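Section 5. Teaching a Task with the Hand-Held Gripper

This section applies to the Flovance hand-held gripper when it is used to record demonstrations for a Vuston arm. Read it through before recording. Operators who intend to teach by remote control should also read the notes at the end of the procedure.

5.1 Before you begin

Confirm that the arm has been commissioned and that its stop button has been tested. The arm must remain parked while demonstrations are recorded by hand. Only one person at a time may hold the gripper.

Inspect the finger pads. Light scratches and dust on the rubber are normal wear and do not affect the recording. A pad that has lifted at its edge will still grip, but it may catch on thin material. Order replacement pads in pairs and fit both at the same time, so that the two fingers close evenly.

CAUTION: Do not pull at loose strands projecting from a pad. Trim them flush with small scissors while the gripper is switched off.

5.2 Preparing the work surface

1. Clear the surface of everything that does not belong to the task.

2. Place the board or tray where the arm will later find it. The position need not be exact, but the whole of the working area must lie within reach of the arm.

3. Set the room lighting as it will be during operation. Soft, even light is preferred. Glare on a pale surface can hide the edges of small parts.

4. Wipe the lens with a dry cloth. Do not use solvent.

NOTE: Plain wood with visible grain is a suitable surface. The grain helps the software follow the movement of the gripper. A plain white or mirrored surface gives poor results and should be covered.

5.3 Recording a demonstration by hand

1. Switch on the gripper and wait for the steady tone.

2. Open Stindotetti on the control computer and select New Task. Enter a short name, such as "pick small part from board."

3. Hold the gripper above the work surface with the fingers fully open. Keep it still until the program reports that tracking has started.

4. Press the trigger halfway to begin recording.

5. Move toward the part at an even pace. Approach it from the side on which the arm will have the most room.

6. Close the fingers on the part with a single smooth squeeze. Avoid a second squeeze, as the program may store it as a separate step.

7. Lift the part, carry it to its destination and release it. Withdraw the gripper before ending the recording – a demonstration that ends at the moment of release will be rejected.

8. Press the trigger halfway again to stop.

9. Repeat from step 3. A simple task requires 30 accepted demonstrations. A task in which the part may lie at any angle requires 50.

Vary the starting position a little each time. Demonstrations that are nearly identical will teach the arm to succeed from one position only.

CAUTION: Keep the free hand out of the working area. If a hand enters it during a recording, discard that recording and begin again.

5.4 Teaching by remote control

Where the working area cannot be reached safely by hand, the Shezi controller may be used to drive the arm directly. Steps 2 and 4 to 9 above apply, with the controller trigger taking the place of the gripper trigger. Limit each session to 30 minutes. Tired operators tend to make hurried corrections, and these are learned along with the rest.

Do not mix hand recordings and remote recordings in one task file. Keep two files and merge them only after each has passed review.

5.5 Reviewing the recordings

Play back every recording before it is submitted. Both fingers should remain in view along the lower edge of the picture, with the work surface visible between them. Delete any recording in which the view is blocked, the part is dropped, or the gripper strikes the surface. Once the review is complete, select Submit and leave the control computer running until the progress bar has closed.

Comments (3)

benchfitter: Step 7 should be in bold. I lost a full set of recordings by stopping at the release.

m_okl: Does the pad advice also apply to the older fingers with only one screw per block?

toolroom2: Wood works much better than the white tray we had been using. We still had to move a lamp.

Contact the documentation office | Copyright Vuston, all rights reserved | Back to top
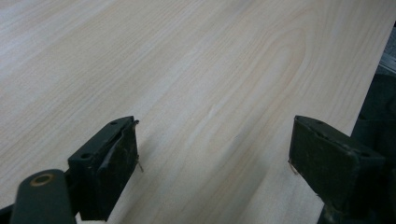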